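About us

Celtlow Laundry has been washing for homes and small businesses in Sollcombe since the old dairy building on Poojary Lane came up for rent. We started with table linen for two guest houses and took on household washing the following December. We now look after 178 regular customers, most of them within 15 miles of the shop.

What we do

Bed linen, towels, cleaning cloths, work clothes and tablecloths. We also take duvets and pillows, though these need an extra day. We do not dry clean. Suits, silk and anything with a dry clean only label go back in the bag unwashed and there is no charge.

How it works

Bags are collected in the morning and returned the next working day. Each customer has their own numbered bags and loads are never mixed. Whites are washed at 60 unless you ask for something cooler. Cloths and towels go through without fabric softener, which makes them less good at soaking up water. If you want softener on your bedding, write it on the bag tag.

Trade customers

Guest houses, salons and cafes can have an account and pay monthly. The Josia account is for trade customers sending more than 600 items a month, and includes a second collection. Please ask at the counter for the price list.

Where we are

The shop is at the back of the yard, past the tyre place. There is parking for two cars. The counter closes for lunch. Out of hours, bags can be left in the blue locker if you have been given a code.

Page last updated Jul 30, 2022 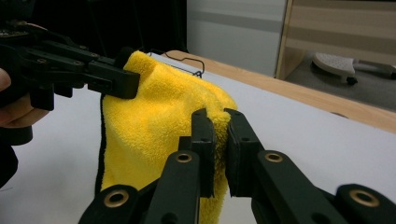 Yellow microfibre towel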